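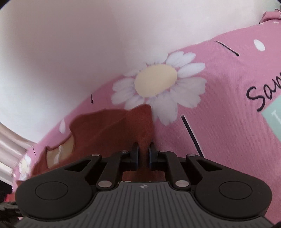
2 min read

Taston course materials

Version for the August intake

Taston is a set of lesson files for high school teachers who want to offer a first programming class. It was put together by Percy Puma for the Prakance school district and is now shared with any school that wants it. Students need no earlier experience, and no math beyond first-year algebra.

What is in the folder

There are 10 units, each with a teacher guide, student handouts and a short graded project. Units 1 to 6 cover variables, loops, conditions and functions. The rest deal with lists, files and a final project the student picks. Answer keys are kept in a separate archive called Naltov. Write from a school address to get the password.

Exercises file

exercises.csv has 1,159 rows, one per exercise. The columns are unit, title, prompt, level, minutes and credit_type. Level runs from 1 to 6. The minutes column was filled in by teachers and is a guess in many rows, so don't plan a full period from it.

Credit

credit_type shows whether an exercise was written for an elective or for a class that counts toward graduation. Rules differ by state and the column has no legal standing. Ask your counseling office before you list the course in a catalog.

Known problems

Unit 4 repeats two prompts from Unit 3.
The Spanish handouts stop after Unit 6.
Printing from the Ingvarsson viewer drops the line numbers.

Use

Free for classroom use. You may edit the handouts, but keep the credit line on the first page. Please don't post the answer keys. Corrections go to Percy Puma, with the unit number in the subject line.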